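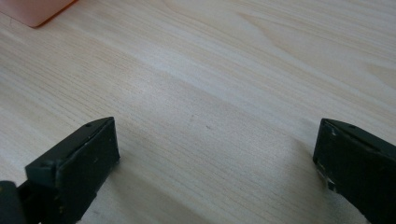 Last edited: 2020-03-13, 2 edits

Finish for a pale table top, matte, and please no yellow

grainwatcher
Top is as pictured. Pale blond wood, straight grain for the most part, a few wavy bands at one end that I am unreasonably fond of. I've been told by the seller it's ash, by my brother-in-law it's birch, and by a man at the lumber counter that I should bring it in, all six feet of it, so he can squint at it.

Question is what to put on it for daily use. We eat on it, we do bills on it, my daughter does glue on it. I want it to stay this color and this dull. My last table got two coats of something labeled "natural" and came out looking like a glazed ham.

The candidates are Cudov hard oil, the Sadix water-based stuff in matte, or soap.

pinto_bench
Soap?

grainwatcher
Soap flakes in hot water. People do it. I read 315 comments on it one night and went to bed knowing less.

Edin Softić
I've had soap on a kitchen table for years. It stays pale and feels nice under the hand, and you have to do it again every few months, forever, like mowing. Red wine will mark it. So will a wet can of beans if it sits overnight. If that sounds like character to you, go ahead. If it sounds like damage, buy the Sadix.

hallway_moth
Seconding water-based. Oil yellows on blond wood, and I don't care what the can says. I did half a desk in Cudov and left half bare for a month and you could see the line from the street.

pinto_bench
Was it the clear or the one with white pigment? They sell two. The white one holds the color pretty well. I used it on a bench and it's still about the shade it started, going by the underside, which got none.

hallway_moth
Clear. But if the fix for oil turning yellow is to put white paint in it, I feel my point has been made for me.

pinto_bench
It's a pinch of pigment, not paint. You can still see every line of the grain.

hallway_moth
You can still see every line of my point.

Edin Softić
Before anybody puts anything on, find out if there's a finish on it already. Smooth and matte doesn't mean bare. Drop of water underneath, where it won't show. If it soaks in and goes dark, it's bare or soaped. If it sits there like a bead, somebody got to it before you.

grainwatcher
Did the drop. It sat there. I gave it ten minutes and it was still sitting there looking pleased with itself.

Edin Softić
Then you have a finish. Congratulations, you may be done.

clampdown_sue
This is the part where I say leave it alone and everyone gets annoyed. It's pale, it's matte, water beads on it. You are describing the table you want.

grainwatcher
I already bought the sandpaper.

clampdown_sue
What grit?

grainwatcher
100.

clampdown_sue
Put it in a drawer. Close the drawer.

tallow_jim
Disagree with the room a little. You don't know what's on there or how worn it is, and glue plus a kid plus a thin old coat is going to end with a spot that goes gray around where she sits. Wash it, let it dry a full day, scuff very lightly with something much finer than 100, then one thin coat of matte. Test it on the underside first. Nogueira makes a water-based one that's flatter than the Sadix, though it smells like a shower curtain for a week.

hallway_moth
Flatter than Sadix is saying something. Sadix matte on my shelves looks like nothing's there. Guests put cups on it with great confidence.

pinto_bench
Stir the can, whichever one. The stuff that makes it matte sinks to the bottom. Don't shake it or you'll be brushing on bubbles.

grainwatcher
Okay. Plan is a wash this weekend, a test patch of the Nogueira underneath, and a vinyl mat from Clovstead for glue hours. The sandpaper is in the drawer.

clampdown_sue
Which drawer?

grainwatcher
The one in the table.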